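Setting Up Your Ideck Decision Deck

The box holds 300 chore cards, two dividers and a spinner. If the spinner is missing, look under the insert, where it likes to hide.

1. Take the shrink wrap off both halves of the deck. Scissors are fine. Teeth are at your own risk.

2. Sort the cards by color. Blue cards are chores you can finish before lunch. Gray cards are the ones you have been avoiding since December.

3. Pull out any chore that doesn't apply to you. Renters can lose the gutter cards – enjoy it.

4. Snap the spinner onto its base until it clicks. It should turn freely and land on Now, Later or Ask Someone Else.

Note: Ask Someone Else requires a someone else. Agree on this before the first spin.

Caution: Do not spin again because you disliked the answer. The Duretti edition allows two re-spins per week, and Weronika Marciniak, who wrote the rules, considers that generous.

5. Draw one card, read it aloud and spin. If you get Later, put the card behind the second divider. When that pile is taller than the first one, you have a different sort of problem, covered under Backlog.

6. Store the deck somewhere you will see it. A kitchen counter works well. A drawer does not, as our testers kept proving.
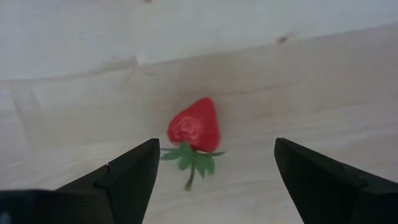 7. Write your own chores on the blank cards in pencil. Ink makes people feel committed, and then they stop playing.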